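Home | Reviews | Bench Gear | Buying Guides | Contact

Print this page | E-mail this to a friend

Brudance two-arm tabletop station: a month of small jobs

22 Jul 2022

I've been sour on tabletop robot arms for years, mostly because of the brochures. Every one promises a helper that will tidy your bench and sort your parts, and every one arrives with a manual written for somebody with a lab and a spare year. So when Brudance offered the two-arm station on loan I said yes with low hopes, and they were met in some places and beaten in others.

The package is 2 arms, each with a black two-fingered gripper, a square black tabletop on a metal frame, and small cameras that ride at the wrists. Brudance also sells a dark fabric surround to go with it, which I was ready to call a curtain at a silly price. I've softened on that. With the black walls up, the wrist cameras had far less clutter to get confused by, and I stopped having to draw the blinds every afternoon. You could sew your own, mind you.

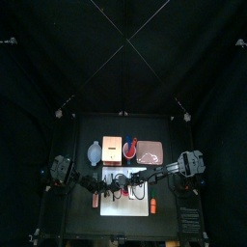

Do you need to know how to program to use it?

For the basic jobs, no, but you will be editing settings files by the second day, and the manual doesn't say which ones are safe to touch.

Setup took me most of a weekend. The bases bolt down easily enough and the mounting hardware is decent. Lining the two arms up with each other is the slow part. The software walks you through a set of poses and then tells you the result is "good", with no number attached. Mine was "good" three times over and the arms still disagreed about where the middle of the table was. A fourth run fixed it and I couldn't tell you what I did differently.

I gave it chores, all with cheap stuff from the kitchen drawer and the junk box: cups, spatulas, plastic tubs, cables, knobs, anything with an awkward shape. The sales page shows the arms lifting neat foam blocks. I don't own any neat foam blocks and I doubt you do either.

Thin, flat things were where I expected trouble. A two-fingered gripper has to come at them edge-on, and if the approach is a hair off, it either shoves the thing along the table or presses down on it.
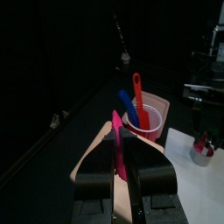 The grip itself is better than I'd assumed. Once the fingers have closed on something narrow, they hold it steady through a slow move, and the default force is gentle enough for light plastic. What let it down was speed. At the factory setting the arms dawdle, and at the next setting up they swing past each other with less clearance than I'm comfortable with — there is a collision check, but it's switched off out of the box. I find that hard to forgive. Turn it on before you do anything else.

Cables are a mess, as they are with every arm I've tried. Picking up one end is fine. Getting a loop to go where you want it is a matter of luck and patience, and having two arms helps less than you'd think when they both want the same bit of wire.

Small round parts were a mixed bag too. I spent a whole evening on approach angles, and a few degrees one way or the other made the difference between a tidy grasp and a finger coming down on top.

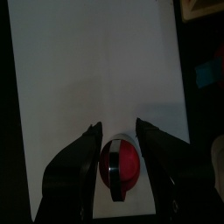 Brudance's own guide says to centre the fingers over the part and let the software sort out the rest. I'd be wary of that advice. Check the gap on both sides through the wrist camera and nudge it yourself if one finger is crowding in. The nudge control is clumsy, with a delay you have to learn, but it saved me plenty of retries.

Now the money. The station is $878 a month on a rental plan, and the fabric surround is another $400 to buy outright. Replacement finger pads are $40 a pair. Brudance calls them a wear item without saying how long they should last, and I couldn't get a straight answer by e-mail. Astach rents a single-arm unit for less and its manual is far clearer, though I missed the second arm when I went back to it. The Heitmann bench kit is sturdier than either, and louder.

Who's it for? A school workshop or a small outfit already tinkering with this sort of thing could get value out of a few months' rental. If you're after a helper for the home workshop, I'd hold off. The firmware update promised for March turned up while I was packing for the trade show at Stidton, late and with thin notes, and the alignment screen still only says "good".

I've sent the loaner back. I'd take another look if they fix the collision setting and put a proper number on that screen.

Print this page | E-mail this to a friend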